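I've started keeping the hair dryer in its own bag. For years it lived loose in a drawer and the flex got round everything, so on Thursday I finally sorted it out.
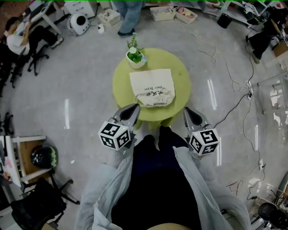 *The hair dryer bag on the green table, with the plant behind it.*

It's a plain drawstring one, cream, with the name printed on it. I wrap the flex in a loose loop first, then put the dryer in nozzle down. Takes up to 30 seconds. The straighteners are next, but I haven't found a bag long enough yet.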